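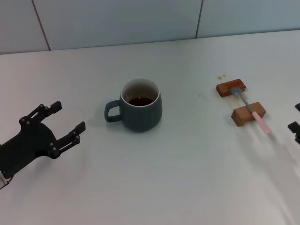
White tabletop, tiled wall behind it.

Knee replacement at 39 or wait it out? Two surgeons, two answers

mudroom_meg
Original poster

Long post, sorry in advance. I've been lurking on the joint board for ages and finally made an account because I'm going around in circles.

I wrecked my left knee playing college soccer. Had the meniscus trimmed, then trimmed again, and by now there's basically nothing left on the inside half. Bone on bone on the x-ray. I'm 39, I walk on it all day at work, and stairs make me want to cry. I've done the shots (cortisone helped for a few weeks the first time, barely at all the second), I've done PT, and I wear one of those big hinged braces that makes me look like I'm about to go skiing.

Surgeon number one is in Tundlow. He says I'm too young for any kind of replacement and wants to do an osteotomy, where they cut the shin bone and tilt it so my weight goes onto the good side. Surgeon number two is over in Ullville and she says skip that, do a partial replacement now and enjoy my life. They both looked at the same films! I came out of the second visit more confused than I went in.

Has anyone here been in this spot? What did you pick and would you pick it again?

ridgeline_runner

I had the osteotomy. Mine was the high tibial kind with a plate and screws. Recovery was rough, I won't lie. Crutches for weeks, and the plate bugged me every time I knelt down until they took it out the following April. But I got my hiking back and I still have my own knee. If you're active and it's only the inside half that's bad, I'd give the Tundlow guy a serious listen.

gus_on_wheels

Gonna go the other way. I had the partial at 44 and my only regret is the years I spent limping around before it. I was home the same day, walking with a cane pretty soon after, and back on my bike that summer. Yes, I might need it redone someday. I'd still take a good knee in my forties over a good knee when I'm 70 and mostly watching TV.

ridgeline_runner

That's fine until you need the redo though. Revisions are a bigger operation than the first one, and every surgeon I talked to told me so. She could be looking at two of them if she starts now.

gus_on_wheels

She could also be looking at a replacement anyway after the osteotomy quits on her. Then she's had two big recoveries too. My surgeon told me it can be trickier to put a replacement into a shin that's been cut and tilted. People leave that part out.

ridgeline_runner

I didn't leave it out, I just hadn't gotten to it :) And mine said it was very doable. Depends who you ask I guess, same as Meg's problem.

pokeybones

Question for Meg -- did either of them do the long standing x-ray, hip to ankle? That's the one that shows if your leg is bowed. If you're not bowed, the osteotomy doesn't have as much to fix. I was all set for one and then they did the long film and my leg was pretty straight, so the plan changed.

Also have you had a recent MRI? I went to the imaging place in Travisville and paid cash, 400 bucks, when my insurance was dragging its feet. My kneecap turned out to be a mess as well and I'm glad I knew before anybody started cutting.

mudroom_meg

Ooh okay, no on the long x-ray. I had the regular standing ones, both knees side by side. My MRI is from before the second trim so it's pretty old. I'm writing this down. Nobody has said a word about my kneecap but it does grind like a pepper mill when I get up from a chair.

lefty_in_ullville

I'm local to you, so hello! Had my partial done here. My advice is to ask each of them how many of THAT operation they do in a year. Mine told me over 200 partials and didn't blink. I'd asked another office the same thing and got a speech about "total joint volume," which told me what I needed to know.

Sometimes a surgeon just likes the thing they're good at. I don't think that makes either one wrong.

pokeybones

^ Yes to this. And a third opinion isn't rude. I saw 3 people in the end. The last was at the Mansour clinic, and what I liked was that they do both operations there, so I didn't feel like I was being sold one. Long wait for a visit, though.

gus_on_wheels

I'll agree with that one. Somebody who does both is who you want. And whichever way you go, start working your quads now. I did straight leg raises on the floor every morning for two months beforehand (dog sitting on me half the time) and the PT could tell.

ridgeline_runner

Gus and I agree on something, mark the calendar. Quads, definitely. And sort out your time off before you schedule. I was out much longer than I'd told my boss, on account of not being able to put full weight on it. If you're on your feet all day, ask both offices about YOUR job. I only asked about "work" and they gave me the desk answer.

mudroom_meg
20 January 2023

You guys are the best. Quick update: I called Tundlow and they're adding the long x-ray, no argument at all. The Mansour place put me on their cancellation list. I asked Ullville about numbers and the nurse is going to call me back. I'm leaning partial today, but I was leaning osteotomy last night, so who knows.

Gus, did you have trouble kneeling after yours? I garden and that's kind of a big one for me.

gus_on_wheels

It feels weird, like kneeling on somebody else's knee. Doesn't hurt. I use a foam pad and I asked my surgeon first. The skin on the outside of the scar is still numb, fair warning.

lefty_in_ullville

Same here on the numb patch. I can kneel for a bit and then I switch to my little garden stool. Let us know what the long film shows!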